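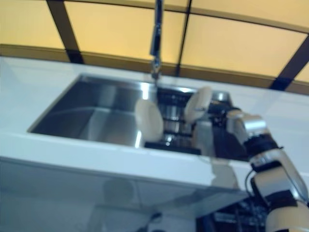
Sink and white countertop, Jusstead.

CALL FOR PARTICIPANTS: Meals and Night Work

The Dranow Institute invites adults who work overnight shifts to take part in a study of eating habits at home. The study is directed by Tullio Greco and will be carried out in Jusstead and Kotian, beginning in December.

Applicants must be 18 or older and must have worked nights for at least 8 of the past 12 months. People on rotating schedules may apply – their results will be reviewed separately. Persons following a diet ordered by a physician are not eligible at this time.
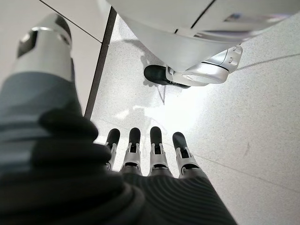 Participants will keep a written food diary for 14 days, recording the time of each meal and whether it was eaten alone or with others. They will also attend two interviews, each lasting one hour. Interviews may be scheduled in the morning, directly after a shift, or after 5 p.m.
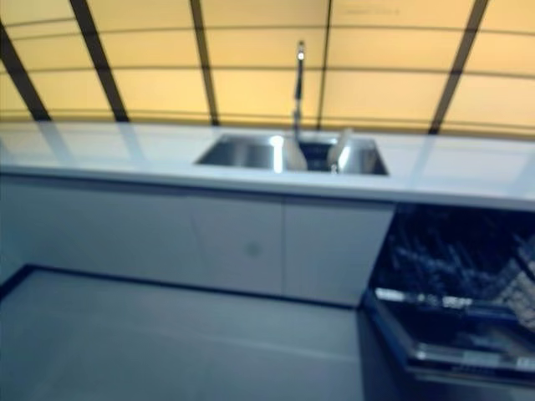

Nabila Raju, writing after an earlier round of the study, found the diary easier than she had feared but advised new participants to fill it in before going to sleep. By the afternoon, she wrote, she could no longer say what she had eaten at four in the morning.

Diaries may be completed in English or Spanish. Names are removed before any material is read by the study team, and participants may withdraw at any stage without giving a reason.
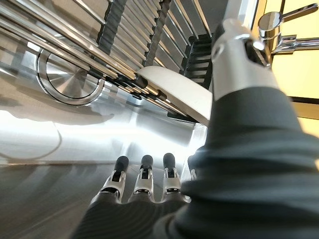

Payment is made in two parts, the first on return of the diary and the second after the final interview. Travel within Kotian is reimbursed on presentation of receipts.

To apply, request Form 13 from the Dranow Institute, Participant Office, Jusstead. Incomplete forms will be returned.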